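Budget for the Tape

669 shares | 22 comments

I love equipment season. Every March the spreadsheets come out, somebody finds a catalog with a folding corner bent over, and for a few weeks the whole building talks about what the robots could be doing by fall. I've been through enough of these seasons now, first at Tuvitz and then on my own helping small shops plan their purchases, that I have one strong opinion about them, and I'd like to spend this column on it. Buy the robot! Please do. But put a real line in the budget for all the cheap, boring stuff that goes around it, and put that line in first.

Most plans I see go the other way. The arm gets a price, the gripper gets a price, the controller and the training get a price, and then at the very bottom there's a row called "misc." with whatever was left over. At one shop last year that row said $200. They were setting up two stations for handling fabric, with a good arm from Hukow on each one, and the person running the project (a wonderful, patient engineer named Nisha Semwal) had already spent the $200 on clamps before the second crate was open.

Nisha did something smart at that point. She stopped ordering and kept a notebook for a month. Every time the work paused, she wrote down what was missing. It was almost never the arm! It was a hook, a bin the right height, a clean stretch of wall, a second set of cloth samples so one could be in the wash. At the end of the month she took the notebook to her boss and asked for $3,000, and she got it, and I think it was the best money that shop spent all year.
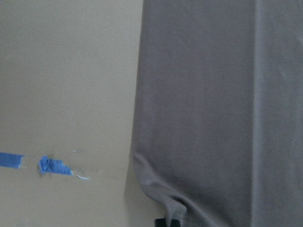
Walls are my favorite line to argue for, and the one people laugh at. If you handle cloth, you will hang cloth, and sooner or later you will be hanging it on whatever wall happened to be there when the lease was signed. Then comes the tape. I have nothing against blue painter's tape, I go through a shocking amount of it, but one strip lies flat and the next is a crumpled twist, and you get smudgy patches on the paint around it. Meanwhile the gray fabric has its own ideas about creases and bunches up at the hem. A rail, a few decent clips and a panel you can swap out cost so little next to an arm that it feels silly to put them in a proposal. Put them in the proposal anyway.

Soft goods make all of this more obvious, and more fun. A metal bracket is the same shape in the morning as it was the night before. A sheet of cloth folds, sags, curls under itself and casts a shadow where it stands away from the wall, and a wrist camera has to make sense of all of it up close. That's a wonderful problem and I'm thrilled that ordinary shops get to work on it now. It also means that the surroundings are part of the machine. Change the lighting or the background and you may have some tuning to do, so you want to be the one who decides when they change.

I should be fair to the other side. A manager I like very much told me that a big accessories line is an invitation to fiddle, and that people will spend it on bins and labels and never get to the hard part. He has a point. I've seen a Zwahlen tool cabinet, beautiful thing, every drawer cut to fit, standing beside a robot that hadn't moved since it was installed. My answer is to keep the money in two halves. Spend the first half before the arm is delivered, on things you're sure of: mounting, lighting, storage, somewhere to hang or lay the work. Lock up the second half until you've run for a month and have a notebook like Nisha's.

How big should the line be? I tell people around 15 percent of the hardware price for rigid parts and more for anything that droops. Vendors are getting friendlier about this too. Sillik let one of my clients trade an extended service plan for a credit on fixtures, which I had never thought to ask for, and which I now ask everybody for.

So if you're filling in the sheet this month, scroll down to "misc." and give it a proper name. Call it fixtures, or station, or whatever your finance people will accept. Then move it up above the arm and see what the total looks like. If it's too much for two robots, buy one and set it up nicely. You'll be running sooner, and you can come back next March with a month's worth of notes and ask for the other one.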